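About us

Arnik is a small laundry and mending service in Plostby. We wash, dry, sort and fold clothes and household fabrics for people who haven't the time, the space or the machine to do it themselves. We opened with one room behind a shoe repair shop in Gastbridge and moved to our present address on Ngui Lane when the stairs there became too much with full baskets.

Spyros Katsaros started the business after years of working in hotel linen rooms. He still does the early shift and answers most of the emails, so if you write before breakfast you will probably hear from him.

How we work

Each household has its own basket, and the basket stays with the order from the door to the shelf. We don't mix loads from different homes, even when they are small. Clothes are sorted by colour first and then by fabric. Dark things go together, pale things go together, and anything pink or red is kept apart for its first few washes with us.

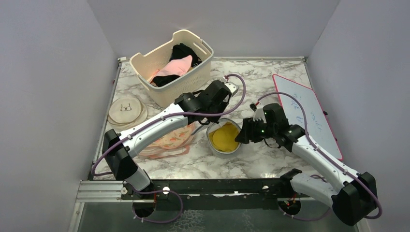

Small pieces are dealt with separately. Hats, pouches, bibs, soft cases and padded items lose their shape if they are left at the bottom of a basket under heavier cloth, so we take them out at the start and lay them flat. They are washed on a gentle programme or by hand, and go back on top of the folded clothes when the order is packed.

Please check pockets before you bring things in. We check them too, but we have missed a few over the years. Coins and keys are put in an envelope with your name on it. Tissues we can do nothing about.

Sorting and folding

Sorting is done on a hard, smooth table that can be wiped down between orders. We prefer baskets with holes in the sides, as the air gets through and damp towels don't go musty while they wait. Folding is done by hand. We fold shirts in thirds and towels in half and then in half again – if you like yours done another way, tell us once and we'll keep a note of it.

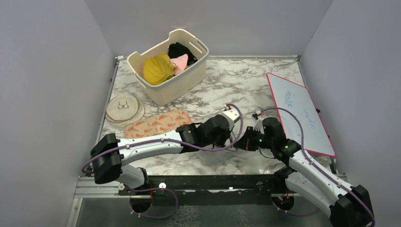 Yellow, pink and black fabrics in a cream basket, with the smaller pieces laid out on the table.

Mending

We sew on buttons, close split seams and replace elastic. We don't take in suits or alter wedding clothes, but we can tell you who does locally. Mending adds a day or two to an order, and we will ask before doing any work that you haven't requested.

Where we are now

We have a team of five and look after 40 regular households, along with a nursery and two guest houses. Last year we handled 3480 orders. We deliver on foot or by bicycle within Plostby and by van to Gastbridge in the afternoons.

New customers can bring a basket in at any time from 8 in the morning. We close for a week in May to service the machines, and the dates go up on the door beforehand.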